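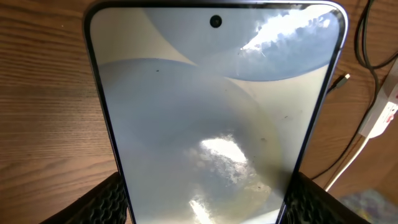
Fendero is a training method for two-armed robots, released by Birnska with its code. We tried it on plugging a charging cable into a phone. It learns from demonstrations and asks for 150 of them, recorded by hand, which took us 2 days. Setup was easy enough, though the manual is thin on wrist cameras. 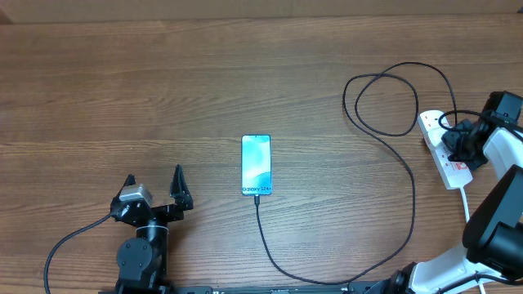
Phone, cable and power strip on the bench, with both arms on their rail.

Gripping the phone was learnt early. The cable was harder — a new loop in it could still throw the policy off. We'd use Fendero again for stiff parts and wait for the next version before trusting it with cables.

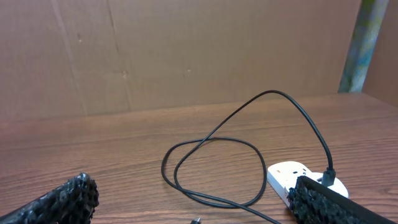 Can it be trained with fewer demonstrations?
You can, but our results with the cable got noticeably worse.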